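## 4. Setting up the scale and first weigh

Read section 3 first if the feet aren't on yet. Everything below is for the Joltine kitchen scale, both plate sizes. The Marken plate fits too but see the note under 4.4.

### 4.1 Before you power on

1. Peel the film off the plate. Both sides, there's a second sheet underneath.
2. Slide the battery door toward the cord notch. Two AA, flat ends to the springs.
3. Set the scale on a hard level surface. Counter is best. Not a cutting board, not a stack of mail.
4. Turn the front feet until the bubble sits inside the ring. Quarter turns, then wait.
5. Keep the cord (if using it) from touching the plate. Even a light touch throws the reading.

> **Caution:** Don't press down on the plate to "test" it. Max load is 16 lb and a hard push goes well past that. Overload damage isn't covered.

### 4.2 First power on

1. Hold POWER until the display lights. Let go.
2. All segments show, then a row of dashes, then 0.
3. If it stops on dashes, something is on the plate. Clear it, press POWER twice.
4. Pick units with the UNIT key: g, oz, lb:oz, ml. It remembers the last one you used.
5. Leave it alone for a minute or so before the first real weigh. Cold scale from the garage or car, give it an hour.

Auto-off is short out of the box. To make it longer hold UNIT and TARE together, step through with UNIT, save with TARE. Off completely is the last choice, eats batteries.

### 4.3 Zero with a bowl (tare)

1. Empty bowl on the plate, centered.
2. Wait for the small circle at the left of the display. No circle, no stable reading.
3. Press TARE. Display goes to 0.
4. Add the first ingredient. Read it.
5. Press TARE again, add the next one. Repeat.
6. Lift everything off when done. Display shows a minus number, thats normal. It's the weight you tared out.

If the minus number is handy, write it on tape and stick it to the bottom of the bowl. Saves time on leftovers: weigh bowl and all, subtract. Our test bowl is 529 g, the small one that ships in the box is 113 g.

Mixing bowls: plain round ones work fine, any color, any material, as long as the base sits inside the plate edge. Wide base hanging over the sides can rest on the housing and you get a low number. Same with a bowl that hides the display. Press HOLD before lifting and the number stays up until you press it again.

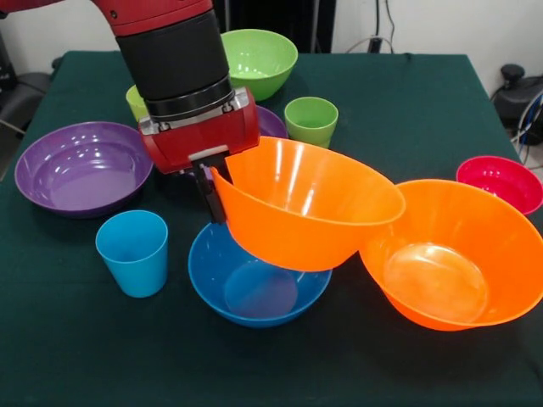

*Orange bowl tilted over the blue one.*

Pouring from one bowl to another on the scale:

1. Receiving bowl on the plate first, tare it.
2. Pour slow. The display lags a little behind a fast pour.
3. Don't rest the pouring bowl on the other rim. The scale reads the lean.
4. Stop short of the target, wait for the circle, top up with a spoon.

### 4.4 Recipe memory

Stores a running total across tares. Useful for bread, less so for anything else.

1. Press MEM before the first ingredient. A small M shows.
2. Weigh and TARE as in 4.3.
3. Press MEM at the end for the total. Example, the basic loaf in the Reltari recipe card comes to 1,238 g with water.
4. Hold MEM to clear.

**Note:** total is lost when the batteries come out. Also lost on unit change, so pick units first.

**Note:** with the Marken plate fitted, run calibration (4.5) before using memory. The plate is heavier and the totals drift otherwsie.

### 4.5 Calibration

Needed after a drop, a plate swap, or a move to a much higher altitude. Not needed every week.

1. Empty plate, scale off, feet level.
2. Hold TARE, press POWER. CAL shows.
3. Display asks for the weight. Use the Ghaffari calibration weight from the kit, not canned goods.
4. Place it dead center. Hands off.
5. PASS shows. Remove weight, power off and on.

FAIL twice in a row: new batteries, try again. Still FAIL, go to section 7.

### 4.6 Wiping down

- Damp cloth, drop of dish soap. Dry right away.
- Plate lifts off and can go in the sink. Base can't.
- No dishwasher for any part, plate included.
- Flour in the gap under the plate: dry pastry brush. Don't blow it in deeper with canned air.

Spare plates and feet, see the parts list in section 8.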